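¿Cómo saco un tornillo allen con la cabeza pasada? 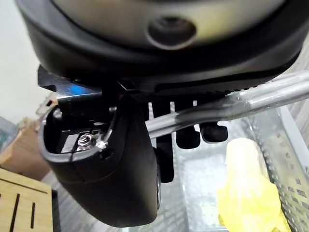 Buenas, tengo una bici de segunda mano y se me ha barrido el tornillo de la potencia, con lo que la llave gira y gira sin agarrar. Es de hexágono interior, del mismo tipo que el que sujeta la piececita plateada dentro de la carcasa negra, y ya le he dado aflojatodo 2 veces. ¿Taladro o hay algo menos bestia?

Kwok-wai Tsao — noviembre de 2022
¡El taladro déjalo para el final! Prueba con una punta torx un pelín más grande, métela a golpecitos de martillo y gira despacio, apretando bien hacia dentro. A mí me salió así uno de la tija que llevaba años puesto (luego tiré la punta, quedó hecha un asco).

Clekel
lo de la torx +1, y compra llaves buenas que las del súper se redondean

Ornance
Yo le pegué una tuerca con epoxi y me quedé con la tuerca en la mano, jaja. Suerte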